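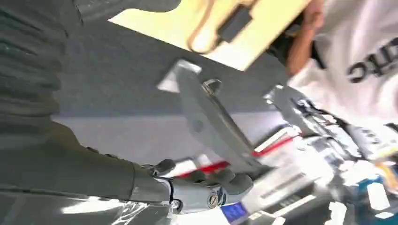 Dilruba Mondal wants to know if the Liluren wax will turn her pale table yellow, and whether she has to strip off the old wax first. No to the first one, at least it never has on mine, and mostly no to the second. If the old stuff was a paste wax, wash the table with warm water and a drop of dish soap, let it dry overnight and go right over the top. If it was a spray polish with silicone in it, well, that's more of a chore, and I've put a bit on that further down.

Liluren Clear Table Wax
Item 1679
$16 a tin

I've been making this one the longest and it's still the one I use at home. It's beeswax and carnauba in a citrus solvent, with no color added, and it comes out of the tin like cold butter. In winter it gets a lot stiffer than that! Set the closed tin in a bowl of warm tap water for a few minutes and it'll loosen up. Please don't microwave it.

I like it best on light wood. Darker waxes settle into every little scratch and then you've got a table that looks like a road map, but the clear just leaves a low, soft shine and lets the grain get on with it. It's also good on small stuff like trays, boxes, bookends, the legs of a stool, pretty much anything that gets picked up and put down all day. I keep a rag and an open tin by the kitchen door and do whatever is closest when I'm on the phone.

Putting it on

Use an old T-shirt, washed soft, with the seams cut off. Take less wax than you think you need, rub it in small circles, then finish with long strokes along the grain. Wait until it goes hazy. That's fifteen minutes on a dry day and can be closer to an hour when it's muggy. Then buff with a clean part of the cloth, and keep turning the cloth, and buff again the next morning if you have the patience (I usually don't).

Two thin coats beat one heavy one. If you put it on too thick it stays tacky and picks up lint, and you'll write to me about it. The fix is easy: a little more fresh wax on a rag softens what's there, and you can wipe most of it off.

For divided trays and drawers, wrap the cloth around a butter knife to get down into the corners. Go very light in there, and leave it empty for a full day before paper or cards go back in, as fresh wax can leave a greasy mark on them.

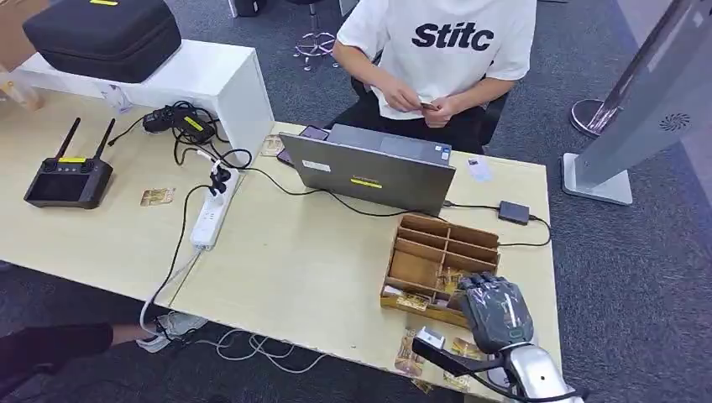

If you've been using silicone spray

Wax won't grab onto silicone. You'll see it bead up or go streaky, usually in the spot that got sprayed the most. Wipe the table down with mineral spirits, change the rag a lot, open a window, and try a patch at one end before you do the whole thing. Lay the used rags flat outside to dry, never in a pile.

Which one to get

The clear is the one for oak, maple, ash, birch and beech. Bergeron is the same recipe with a brown tint, for walnut and older furniture that's already on the dark side. Udard is the hard one, with more carnauba, and it takes some elbow grease, but I'd pick it for a desk or a game table where there are forearms on it every evening. All three come in the same size tin.

None of them will stop a hot mug from leaving a ring. Use a coaster.

Shipping and pickup

Orders go out from the Biltivside shop on Tuesdays and Fridays. Pickup is at the side door, and please ring the bell twice, the buffer is loud. Bergeron is sold out until April. The other two are on the shelf.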